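Bravent Flakton 2 Travel Blogger's Daypack

Item no. 3519
Last updated 10/23/19

The Flakton 2 is a daypack for people who go somewhere nice and then spend the afternoon in a café writing about it. We make no judgement. We've tested it on the night train, on a ferry with no heating and on a wet bench outside the station in Riihimäki, where one of us managed two posts and a moderately rude reply to a comment.

There are five pockets. One is padded and takes a laptop, one is for the charger you'll leave in the hotel wall anyway, and the long flat one at the back is for passport and tickets. The remaining two are for whatever you bought at the market and will regret at the airport. The zips run both ways and have pulls big enough for gloves.

The first Flakton had a chest strap that whistled in a headwind. We had letters. The strap on this one has been redesigned and is now as quiet as a strap ought to be.
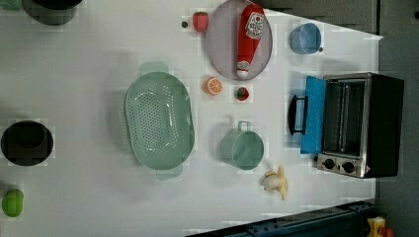

Will it fit under an aeroplane seat?
It fits under most of them when it isn't stuffed to the top. Airlines change their limits about as often as bloggers change their site header, so check yours before you leave home.

Weight empty is 1165 g. Weight full is between you and your shoulders. The outer fabric shrugs off a shower, but a proper downpour will get in at the top seam in the end, so use the rain cover, which lives in a little sleeve underneath. It's bright orange. We asked for grey.

Colours: moss, slate, and a shade the factory calls Jimville Sand, which looks like beige to us.

Care: wipe with a damp cloth. Don't put it in the washing machine, however much soup was involved.

Spare buckles and rain covers are sold separately. Orders for the moss version placed now go out from the Jimville warehouse as usual; slate is out of stock until June.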